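What I learned from planning the money for our second arm

I promised in August that I would write how the budget for the new table was made, and I was slow with it. Some readers of this blog are also in small workshops and they ask me always the same thing: how much, and what did you forget. The first I can answer only partly, as the prices I got were personal offers and I agreed not to publish them. The second I can answer very well. I forgot many things.

For those who are new: I work in a small workshop in Lollska. We prepare artificial flowers for shop windows, hotels and weddings. The flowers come to us as loose stems and loose leaves, and we sort them, put leaves where leaves are missing, and make them into bunches. It is slow work for the hands. For one year we had a single robot arm from Drilier, bought second-hand, and it did sorting only. This year I had to write the plan for a table with two arms, and to defend this plan before the person who pays.

My first version of the plan was one page long and it was bad. I wrote the price of the arm, the price of the gripper, and a line called "other". The line "other" had a small number in it that I took from my head. When I look at this page today I feel warm in the face. In the final plan, what was "other" became the bigger half.

I will go through it in the order in which I discovered it, which is not a logical order.

The grippers. I believed that a gripper is a gripper. The one we had on the old arm was made for boxes, and on a thin stem it closed to nothing, or it took the stem and two leaves of the neighbour also. I asked Aquino for a pair of grippers with narrow fingers, and they were correct and kind, but I asked for one pair when I should have asked for spare fingers in the same order. Spare fingers ordered later come with their own delivery fee. Please put the spare fingers in the first order. Put also the screws.

The cables. I did not count a single cable in the first plan. Each arm has its power and its signal, the gripper has its own, and all of them must be long enough for the arm to reach the far corner of the table without pulling. We measured with a piece of string, which I recommend. I moved the arm by hand to the most uncomfortable position and my colleague held the string along it. After this we added the length for the loop, and after this we bought everything one size longer. The cable holders were cheap but they took 3 weeks to arrive and everything waited for them.

The table. I wanted to use the table we had. It was a nice table, but when the arm stopped quickly the table answered, and the flowers moved a little. A person does not notice this. For a camera that has just looked where the stem is, it matters. So the new plan has a long white top in two panels, because one panel did not pass through our door. The white was my wish. On our old brown surface the dark green leaves were difficult to see even for me. I asked Beltico for two offers, one with a coating and one without, and I took the one without and spent the difference on light.

The trays. I lost a whole afternoon on trays. A tray looks like the simplest object in the plan, and you can buy it in a kitchen shop, and this is what we did for the tests. But the wall must be low enough for the gripper to come over it, and high enough that the long stems do not slide out. I bought 2 kinds and returned one kind. My advice is to buy a few cheap trays before the plan is signed and to play with them by hand, holding a stem with pliers as if you are the robot. You look stupid for ten minutes and you save a month.

The material for practice. Here I was the most naive. I thought we would practise with the flowers we have, since we have so many of them. But a rose that is taken and dropped 100 times is not a rose you can sell. The leaves come off, the head turns on the stem, the wire inside bends. So we need flowers only for the machine, and they must be replaced, and the replaced ones must be of the same sort as what we really sell, otherwise you are teaching on one thing and working on another. I put 400 stems into the plan for the first season, mixed, with more roses than anything else because roses are most of our orders. I also put loose leaf sprigs on a separate line. The supplier sells them in bags, and my first plan had no bags.

The hours. The person who pays asked me, very reasonably, how many hours of people are in this plan. I had zero. I had counted the machine as if it comes in a box and wakes up. In the second version I wrote the hours for building, for making the arms agree where the table is, for clearing and laying out the table between trials, and for writing notes. The laying out is the longest of them. Each time somebody must put the flowers down in a new way, with stems crossing and not crossing, heads near and far. If you always put them down nicely in a row, you have a very good machine for flowers in a row.

The crossing stems deserve their own paragraph, because they changed the budget. In the first plan both arms were of the cheaper sort. When I described our work to the seller at Drilier, I said "picking flowers from a table", and with this sentence the cheaper sort was enough. But our flowers arrive in a heap. One stem lies over the other and you must take the upper one first, or hold one while you pull the other. For this I wanted arms that move gently and can go low over the table. The difference in price was not small. I wrote half a page to explain it, and I added a drawing of two stems making an X, and I think the drawing did more than the half page.

The safety. We have stop buttons that can be reached from where we stand, and they were in the plan from the beginning, I am glad to say. What was not in the plan was a mark on the floor, a written page of rules, and one morning to go through this page with everybody. It costs little. Still, it is a line, and it should have its number.

If you are now writing such a plan, I would suggest to do it in this manner: take one full working hour of the job you want to give to the machine, and write down every object that you touch. We did this too late. On our list were scissors, a wet cloth, a box for broken leaves, and a chair. The box for broken leaves went into the plan. The chair did too, in the end.

About the offers themselves: ask each seller for the same list, in the same order, and ask them to write "not included" where it is not included. One of my offers looked much better than the other until I saw that the controller was missing from it. The seller did not hide it. I simply did not know to look.

The plan was accepted in its fourth version, with one line removed (a second camera, which I will ask for again next year) and one line made bigger, the practice flowers. I did not expect that. The table is up and we work on it most days now, with roses first and the blue ones after. In the next post I will write about the light, as I have changed my mind on it again and I want to measure before I say something. If somebody has experience with trays that have a softer rim, please write to me, I am still not content with ours. 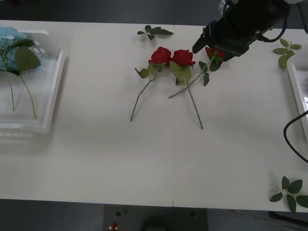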